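3.2 Materials and table layout

The sorting task used one set of everyday things, the same for all 60 households in the Levstead sample. Three containers stood at the back of a white table: a wavy-rimmed bowl, a black mesh pen holder and a green basket with a woven pattern. Fruit, stationery and a bottle of cooking oil made up the rest. We gave no rule for what belonged where.
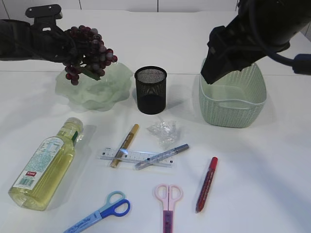
Photo: V. Antunes / Piteo study

Grapes were the item people agreed on most. Of 208 recorded layouts, all but 40 had them in the bowl. Pens were less settled - some people wanted them in the holder, others left them by the ruler as "still in use".
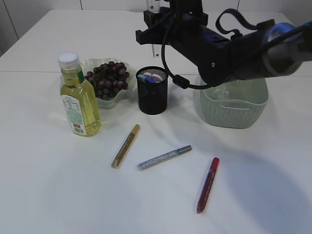
Figure 4. Grapes in the bowl, oil bottle upright, three markers still on the table.

The oil caused the most talk. Several people said a bottle should stand up before anything else is touched, and a few asked for a kitchen shelf. Crumpled plastic wrap was called rubbish by most, though older participants tended to keep it.

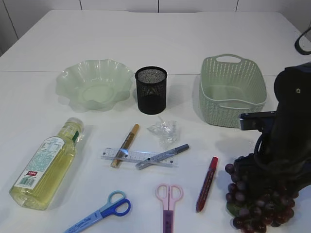 Scissors were treated as a separate matter. Parents spoke of putting them out of reach, and we coded these remarks under safety, following Begum.

Comments (2)

Tania Kodikara: Was the basket ever used for the oil? It would be in my house.

midus_reader: Same question about the ruler. It won't lie flat in any of the three.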